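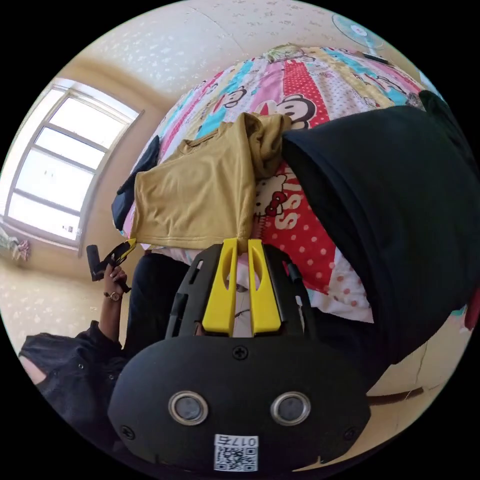 Our project for the robotics club at Trellwood started with a simple question: how much clothing practice does a robot need before it can tidy a bed? We still can't answer that fully, but we got a lot further than we expected in January!

Our team was Przemysław Ostrowski and Genowefa Żak, with help from our advisor, Ms. Witkowska. We each used a hand-held gripper with two fingers, so a person does the task and the recording teaches the robot arm later. We picked clothes because they are hard. A block stays the same shape – a shirt never does.

By the end we had 324 recordings. We threw out 162 of them, mostly from our first sessions, when we moved too fast and the fingers kept slipping out of view. That hurt a bit, but it taught us to slow down near the hem and close the fingers fully before lifting. 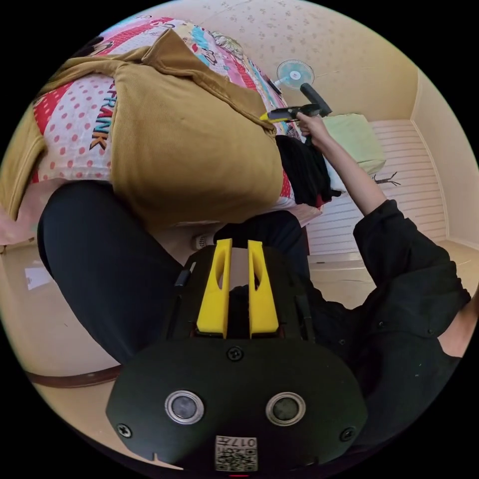

Working beside the bed with two grippers, mustard-colored clothing on the quilt.

Using 2 grippers was the best part. Having both in the same room means you have to plan who reaches in first, and we got pretty good at it (after plenty of bumped elbows). Thin fabric was easier to pinch for us, but heavy dark clothes were tough, and the folds were really hard to pick out in the recordings.

Next we want to train on the good half and try it on the arm at the Randport lab. Genowefa is already writing the script that sorts the recordings by garment, and Przemysław wants to add socks. We are presenting at the Stidville student fair on 2026-05-14, so come and say hi!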